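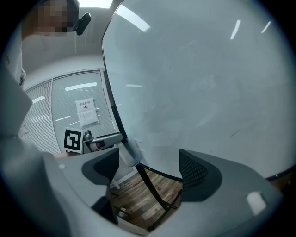
First hour after the call: talk notes
Sabina Štěpánek, Sturkik
Friday, April 27, 2018

Slot is 40 min. Stop at 35 if there are hands up. Skip the bio slide, they have the program.

SLIDE 1 - title
Hi, thanks, phones wherever you like. Slides go up tonight.
Who in here has been woken up by an alert? Who has been woken up by a customer instead? Wait for the laugh, move on.

SLIDE 2 - the Sarnano case
Small accounting office, one file server, one admin who was on vacation. Call came in on a Sunday in March. First thing they did: reboot the server. Second thing: run antivirus on it. By the time we got there memory was gone and half the timestamps were new.
Be nice about it. They did what the poster on the wall said.

SLIDE 3 - don't power it off
Say it twice. Pull the network, leave the power.
Exception: if you can see files being encrypted right now, pull the plug and write down the time. Somebody will ask about this, so say it before they do.
Laptops - keep the charger in. Lid open.

SLIDE 4 - write it down
Paper is fine. Time, who, what you touched, what you saw. Clock on the wall vs clock on the machine, note both. Sarnano server was 7 minutes fast, cost us an afternoon.
Show the scanned page from the notebook (names blacked out, CHECK this before the talk)
Time zone!! Write UTC or write local, just write which.

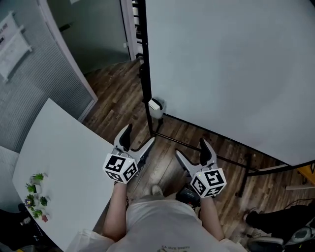 Between the table and the whiteboard.

SLIDE 5 - order of collection
Memory, then network connections, then running processes, then disk. Cloud logs in parallel if you have a second person.
Don't read the list out. Tell the Koo story here: mailbox logs were set to roll over after 5 days, they called us on day six. Everything on the disk was perfect and it didn't matter much.
So: find out your retention tommorow. Monday at the latest.

SLIDE 6 - tools
Keep short, not a sales talk. We use Nunness in house for the timeline, plenty of others work. What matters is you've run it once before the bad day, on a machine you don't care about, and you know where the output goes. NOT onto the drive you're imaging. Seen it.
Hash before, hash after. Put the hash in the notebook too.

SLIDE 7 - who to call
Legal, boss, insurer, us or someone like us. Phone numbers printed out. If the mail server is owned don't plan the response over email.
Ask: whose contact list is only on the file share? Pause.

SLIDE 8 - big screenshot
The 1000 failed logins. People will squint. Point at the one that succeded, third row from the bottom, then on to the next slide, don't explain the columns.

SLIDE 9 - homework
Check log retention. Print the phone list. Do one memory capture on a test box and time it.

Q&A
Likely ones:
- virtual machines? Snapshot with memory, copy it off, don't revert.
- phones? Different talk. Airplane mode, keep it charged, call somebody.
- do we need a cert for this? Not for the first hour. For court, have someone qualified do it.
- can we just restore from backup? After the copy is made. Keep the old disks.

Leave cards by the door. Bring the HDMI adapter back.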